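3. Shared furniture near the entrance

3.1 The coat rack

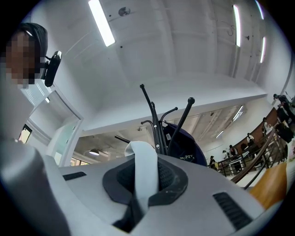
Figure 2. Black metal coat rack with curved arms, some of them ending in round knobs, as seen from below.

3.2 Setting and method

The observations in this section come from the entrance area of the Griluvden building, where several small offices share one door, one corridor and one place for coats. The corridor was chosen because it is used by people who do not all know each other. In the earlier part of the study, which was done in private homes, the owner of a hook was nearly always known to the rest of the household. In a shared office this is less certain, and we wanted to see how people behave when they must find a place for their things among the things of others.

The rack belongs to a common type. It has a central pole, long curved arms at the top and short hooks lower down on the side (Figure 2). We call the first group "arms" and the second group "hooks" in the whole of this paper, although the people we interviewed used both words freely, and one of them said "branches".

Notes were made during August and again in the colder months. Each time an object was put on the rack or taken from it while the observer was present, one line was written in the notebook. A line gives the kind of object, the part of the rack which was used, and whether other objects had to be moved. In total we collected 625 lines. Lines where the observer could not see which part was used were kept, but they are not included in the comparison of arms and hooks.

3.3 What is hung, and where

Our first expectation was that the rack would be nearly out of use in summer. The notes do not support this. Coats were rare in August, as one would think, but bags, caps, umbrellas and cloth carriers took their place. The navy item on the right side of the rack in Figure 2 is of this lighter kind. Such objects often stayed longer than coats did. A coat leaves with the person in the evening, while a cap or an empty bag can be forgotten for many days.

Of all the lines, 114 describe an object which was hung over another one. This happened mostly on the arms, and it happened also at times when a hook was free. When we asked about it, the answers were similar: the hooks are low, a long coat will touch the floor from there, and a person who comes in with full hands does not look down. Crescencio Galindo, who made most of the interviews for this study, noted that visitors used the hooks more often than the regular users did. He suggests that visitors feel the arms are already taken, even when they are empty. We find this explanation reasonable, but our material is too small to prove it.

The form of the arm end seems to matter as well. A round knob keeps the collar of a coat from sliding off, and it leaves less of a mark in soft cloth than a thin end does. On the other hand, a narrow loop, such as the one sewn inside the neck of many jackets, can be difficult to pull over a large knob. Several people told us that they had stopped using the loop and simply put the whole collar over the arm. One person had torn two loops before she changed her habit.

3.4 Places which become personal

Nobody in the building had been given an arm or a hook of their own. Still, after some weeks the observer could often guess where a regular user would hang a coat. When the usual place was occupied, the most common reaction was to take the nearest one and say nothing. In a few cases the person moved the other object. This was done only when the object was light, and most often when it had been there since the day before.

These results should be read with some care. The rack was observed mainly in the morning and late afternoon, and what happens at lunch is poorly covered. We also did not weigh the objects, so the words "light" and "heavy" depend on the judgement of the observer. The question of weight is taken up again in Section 4, where the wall hooks at Sesisen are compared with the free-standing rack described here.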